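Artificial flower stem

An artificial flower stem is the molded or wrapped support that carries the bloom and foliage of an imitation flower. It sets the height of the flower, holds the leaves, and provides the part that is gripped by a vase, frog, or slotted holder.

Construction

Most stems are made of green plastic, often molded over a steel wire core. Segmented stems have narrow nodes between thicker sections. Thorns, leaf bumps, and short side branches may be molded in one piece with the stem, while larger leaves are usually pushed on as separate parts. The sepals form a cup or collar at the top, where the stem meets the flower head.

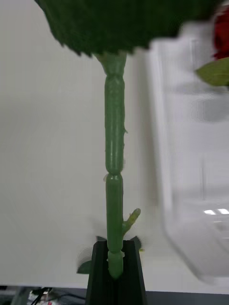
Green plastic stem standing in a black holder.

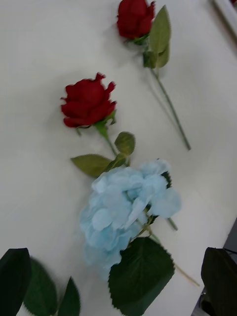 Blooms are commonly made of polyester fabric, cut in layers and heat-shaped. Roses are sold as closed buds, half-open heads, or full heads. Hydrangeas are built from many small florets on a branched base and are wider and heavier for the same stem length.

Sizing

Stems are sold as picks, sprays, or long stems. The Givska catalog lists 689 stem items, with long-stem roses at 34 cm below the sepals. Baveo lists a short rose pick with a 17 cm stem.

Holders

Slotted holders keep a single stem upright. The slot should be no more than 2 mm wider than the stem. A node resting at the rim limits how far the stem can drop, and low side branches may need to be trimmed if they catch on the edge. Stems with a wire core are shortened with wire cutters, as floral scissors are damaged by steel.

Storage

Stems are laid flat in one layer, with heads facing the same way. Stacking creases the petals and bends the leaf joints.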